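Dalen 把持停止ログ データカード

対象: Skurbridge の作業セルで記録した把持ログと手首カメラ画像
記録責任: Marit Bakke
ラベル付け: Mattes Sauerland
最終更新: 2024年2月18日

概要

アームが物をつかんだまま止まり、画面には「把持成功」と出続けた不具合の記録である。収録は30試行、うち9試行で停止が起きた。制御ソフト Javia の成功フラグをそのまま正解ラベルに使おうと考えている人は、先に「既知の問題」を読んでほしい。こちらはもう使っていない。

停止の原因は特定できていない。社内メモには「把持面の滑りによる一過性の異常」とあるが、その結論を支える測定値はこのデータの中に見当たらない。メモは参考として同梱した。根拠としては扱わないこと。

何が起きたか

指を閉じる指令のあと、力の読みが上がり、成功フラグが立つ。ここまでは正常な試行と変わらない。停止した試行では次の持ち上げ指令が受け付けられず、関節角も動かない。それでもフラグは立ったままで、非常停止ボタンを押すまでエラーは一件も出なかった。

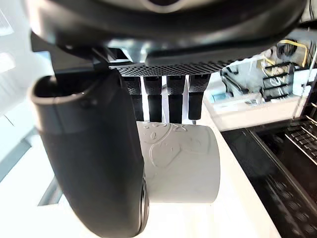
成功フラグの判定条件は、指の開き幅と力の読みの二つしかない。物が持ち上がったかどうかは見ていないし、物がどこで指に触れているかも見ていない。滑り説をとる人は、白い円筒形の物の表面にある浮き彫りをよく持ち出す。確かに、曲がった大きな指と並んだ細い指の間に挟まれた状態では、細い指の先のあたりに盛り上がった線や小さな突起が来ている。接触が不均一になる可能性は認める。ただ、接触が不均一だと持ち上げ指令まで無視される、という理屈にはなっていない。模様のない物との比較試行は記録されていないので、表面形状の影響をこのデータから論じることはできない。

時系列の問題

力の記録は500 Hz、フラグの記録は別プロセスで、時刻合わせは後処理で行った。Dikutthorpe 側の処理手順書では、ずれは20 ms以内に収まるとされている。再計算を試みたが、停止した試行では基準になる動作が途中で途切れるため、収まっているとも外れているとも言えなかった。停止の前後関係を細かく読む用途には勧めない。

ファイル構成

episodes/ 試行ごとの関節角、力、指令
flags/ Javia が出力したフラグ（未修正）
labels/ 人手によるラベル
images/ 手首カメラの静止画
notes/ 社内メモと作業者の書き込み

flags と labels は食い違う箇所がある。食い違いは意図的に残した。以前の版では flags に合わせて labels を上書きする処理が入っており、停止した試行がすべて「成功」に化けていた。12月以前の版を持っている場合は破棄してほしい。

ラベルの付け方

ラベルは lifted、held、stalled、unknown の四種。力の波形だけで held と stalled を分けることはせず、指令と関節角を突き合わせて決めている。静止画は補助に使う。一枚の画像から分かるのは、その瞬間の指と物の位置関係までで、アームが止まっているかどうかは分からない。画像を根拠に stalled と付けていた行は unknown に戻した。

ラベル付けは一人で行った。二人目による確認はまだなので、一致率の数字は載せていない。

既知の問題

1. 成功フラグは信用できない。
停止中も真のままになる。学習の報酬や合否判定に使うと、止まることを成功として教えることになる。

2. 停止時に警報が出ない。
データ品質以前に、安全の問題と見ている。止まって見えるアームは、指令が通れば動く。作業者の書き込みには、停止中に手を入れて物を外そうとした例がある。けがはなかったが、手順が守られた結果ではない。

3. 干渉の有無が確認できない。
アーム自身の外装どうし、あるいは床のケーブルやホースとの干渉で動けなかったのではないか、という指摘がある。手前の曲面パネルには小さな白い跡が見え、これを接触の証拠とする書き込みも notes にある。擦れた跡かもしれないし、汚れかもしれない。いつ付いたかの記録もない。カーペットの上には蛇腹ホースと細いケーブルが重なっていて、取り回しを疑う余地はあるものの、引っかかった瞬間をとらえた画像は見つからなかった。干渉説も滑り説と同じく未確認として扱う。
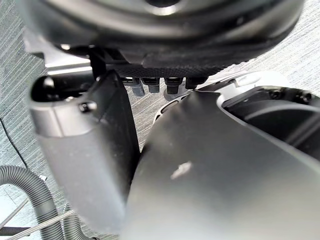 再現を試みる場合

次の順で行う。省略しないこと。

1. 非常停止ボタンに手の届く位置に一人を置く。操作者との兼任は不可。
2. 床のケーブルとホースの位置を書き留め、試行中は動かさない。
3. フラグとは別に、関節角の変化を監視する処理を走らせる。
4. 動かなくなったら非常停止を押し、駆動電源が切れたことを確かめてから近づく。物は落ちるものとして扱う。
5. 画面の「把持成功」を、近づいてよい合図と解釈しない。

使ってよい用途、避けるべき用途

停止検出の試作、フラグと人手ラベルの食い違いの調査には使える。把持成功率の算出には使わないでほしい。試行は不具合を追う目的で選んで残したもので、通常運転での発生頻度を表していない。停止の割合を引いて「この機体は危険だ」と言うのも、「たまにしか起きない」と言うのも、どちらも無理がある。

未解決の項目

持ち上げ指令がどこで捨てられたか: 不明
Javia の更新で直ったという報告: 更新後のログを受け取っていないため、未確認
浮き彫りのない物での比較: 未実施
白い跡の確認: 未実施

修正の提案は Bakke まで。「直った」という連絡には、停止条件と生ログを必ず添えること。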